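Section 4. Running the simulator at an open day

I wrote this part after our open day in June, when Consuelo Valdovinos and I ran the Zomden demo in the front hall with 60 visitors booked in. Most of what follows I learned by getting it wrong first, so do borrow my notes!

Before the doors open

1. Switch on the demo computer and the big screen, in that order. If you do it the other way round the picture comes up tiny and you'll be hunting through menus while people queue.

2. Open Prinia and pick the room you want to show. Give it a couple of minutes to load.

3. Set the view to the robot's body camera. Visitors like seeing both arms at once, and it gives you something to talk over.

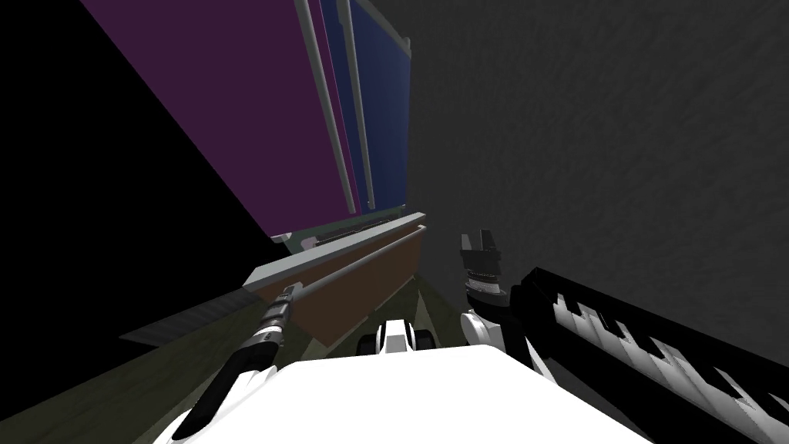
Body view in the simulated room, both arms showing.

4. Check that each arm answers its own hand controller. Move one, then the other — never both together on the first go.

Note: if the view tips over to one side, press Level on the controller. Guadalupe Esquivel has printed this on a card and taped it to the desk, bless her.

Letting visitors have a go

5. Hand over one controller only and keep the second yourself. Children pick it up far faster than their parents do, so have a chair ready for whoever is waiting.

6. Switch to the gripper view once they've got the hang of moving about.

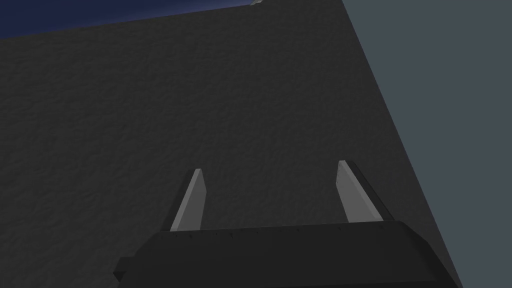

Opening and closing is the bit everybody wants to try, and I always start it well away from any object. Begin with nothing between the two pale fingers and a wide gap, up against a big plain surface like the dark grey one, and ask your visitor to squeeze the trigger slowly. After that you can find them something to pick up.

Caution: don't leave the gripper view running between turns. Two of our visitors felt a bit queasy watching it swing about on the big screen.

7. Press Reset before the next person sits down. Every turn should start from the same spot, or you'll spend the afternoon steering the robot out of corners.

8. When you've finished, save the session log to the Medrano folder and shut Prinia down before you turn off the computer.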